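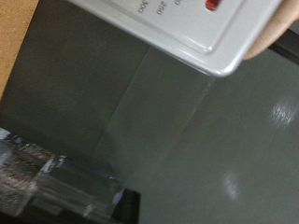 Can Machines Do the Small Jobs Yet? Packing and Sorting Tasks in the Shop and the Home

Project report, second-year group
Authors: Soudabeh Salehi and Mircea Furtună

1. Purpose

The project set out to establish which routine handling jobs can at present be given to a machine, and which still need a person for all or part of the work. The question was put to us by Katard, a mail-order shop selling kitchen and workshop goods, whose returns bench is staffed entirely by hand.

2. Method

Two systems were compared. Zavum is a single arm with a two-finger grip, set up at a bench. Radonis is the planning software used to direct it. A total of 695 attempts were recorded, of which 600 concerned picking items out of a tray and placing them in a carton. The remainder concerned household work, chiefly folding cloths and clearing a table. An attempt was counted as complete only if no person touched the item after the start signal. Each attempt was limited to 100 seconds.

3. Findings

3.1 Rigid goods. Boxed items and hard plastic housings were handled well when they lay flat and apart from one another. Results fell where an item rested at an angle against the side of the tray, as the grip tended to close on one corner and turn the item round.

3.2 Clear and shiny materials. Plastic film, clear tubs and glossy trays caused the most difficulty. Reflections from the ceiling lights were taken for edges on several occasions. Turning off one row of lights helped, although this would not be acceptable in a working shop.

3.3 Household tasks. Table clearing was completed only with cups and plates of a known size. Cloth folding was stopped after 20 attempts, none of which met the standard agreed beforehand.

4. Discussion

The staff at Katard work quickly partly by using both hands, one to steady the item and one to clear away the wrapping. A single arm cannot do this, and the second arm requested in December did not arrive before testing closed. Items that must be turned over so that a label or scale can be read remain, in our view, a job for a person.

5. Recommendations

Katard may reasonably consider a machine for flat, boxed returns. Mixed trays should stay with staff. A further group should repeat section 3.2 with matt tray liners and record the lighting at each attempt.

The attempt log is held in the department office under the project name Ghiță.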